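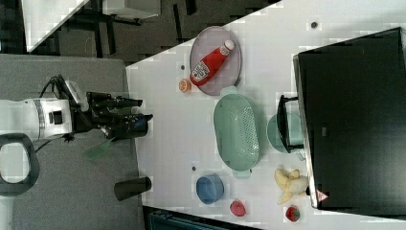 Natsumi Oshima wrote under my last post that 200 examples of one task is too many if they all start the same way, and that she would take 90 mixed ones any day. I think she's right.

So the Andik set is changing. Each batch gets 9 starting layouts, and I stop when the grasps begin to look alike. Cups are the main job this week. One standing and one on its side, both black, makes a decent layout, as the gripper has to come in differently for each. The ketchup stays on its plate – I want clutter the policy learns to leave alone. Next batch goes to Jotodon on Wed 24 December. 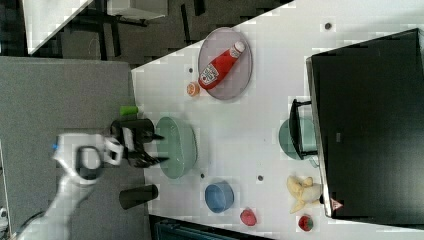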